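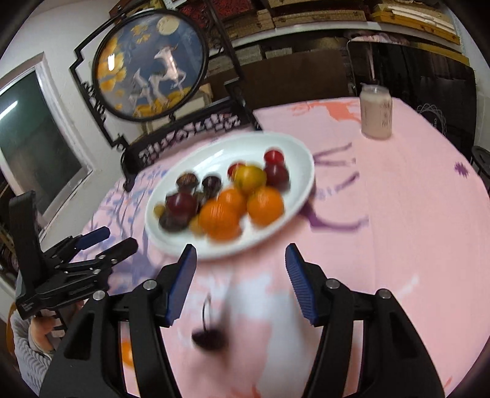

2 min read

The Gronano Hand Pair for Fruit Plating and Tray Work

If you run a kitchen or a catering room, you already know how much of the morning goes into fruit. Somebody has to put the oranges at the front, tuck the plums in behind and find a spot for the little ones, and then do it all over again on the next plate. We built the Gronano pair for the people who do that job, and we asked them a lot of questions along the way (they had plenty to say!).

The pair is two hand-held grippers, one for each hand. You squeeze, the jaws close, and the padded tips take hold of the piece. Your movements are recorded as you go, and the Massawe arm on your line learns the plating from them, so the person teaching the machine is the one who has been setting out fruit for years. You don't need to write any code. Most new users are comfortable after 30 minutes or so of practice, and we suggest starting with oranges and leaving anything with a stem for later in the day.

What changes for your staff

At our Skedevon kitchen, the arm now does the repeat plates for the breakfast service, and the crew who used to start at 5 a.m. come in later. They still choose the fruit, check for soft spots and build the display plates by hand, which they told us was the part they liked anyway. Two of them now look after the teaching sessions and are paid at a higher grade for it. We'd gently encourage you to settle that sort of thing with your own people before the arm arrives.

In the box

2 grippers, left and right
32 spare tip pads
Charging dock and cable
Printed guide, large type
200 recorded sessions of storage on the Massawe base plan

Care

Wipe the pads with a damp cloth after each session and let them dry open. Please keep the linkages out of the dishwasher. Worn pads slide off and new ones press on, no tools needed.

Ships from our Nosthorpe workshop. Orders placed in May include a training visit.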